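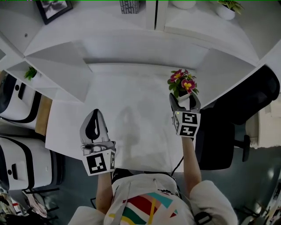
Two hand-held grippers with marker cubes during a desk session. The right one is closed on the flowerpot.

Wirkitz 2 review: pose tracking and episode tooling for hand-held grippers

Wirkitz takes video from a head-level camera, finds the fiducial markers on each gripper, and writes a 6-DoF trajectory per hand. Version 2 adds multi-face cube solving, a new episode editor and an exporter for common policy training formats. I ran it for most of February on a desktop workstation at our Rekthorpe lab, against the in-house pipeline we call Egan.

Installation is one package and one config file. The cube geometry has to be entered by hand: edge length, marker ID per face, and the transform from cube to fingertip. There is no check on the face order. I swapped two IDs on the left cube and got a plausible trajectory rotated 90 degrees, with no warning in the log.

Tracking is the strong part. With two or more faces visible, the solver treats the cube as one rigid body and the single-marker pose flip is gone. Egan still flips on shallow angles. When only one face is visible, Wirkitz falls back to a motion prior and marks the frames as low confidence. The prior holds up for 15 frames. Past that the position drifts toward the last velocity, and short regrasps come out as smooth arcs that have to be cut.

I processed 2,644 episodes of pick-and-place on a white desk. Default exposure compensation did poorly on that surface, where the white border of a marker blends into the background. Setting the adaptive threshold window to 40 fixed most of the missed detections. The manual mentions this parameter once, in an appendix.

The episode editor is usable but slow to scrub. Left and right tracks can be trimmed separately, a feature I wanted in Egan for a long time. Undo does not cover label changes. Gripper width export works, although the units are in the header only.

Fionnuala Ó Flaithearta ran the same exports through Skimanix for replay in simulation. Timestamps lined up after she disabled resampling in the exporter, which is on by default and should be off.

Recommended for two-handed data with cube markers. For single flat tags, the gain over a basic detector is small. Batch mode still leaks memory on long queues, so restart the worker between sets.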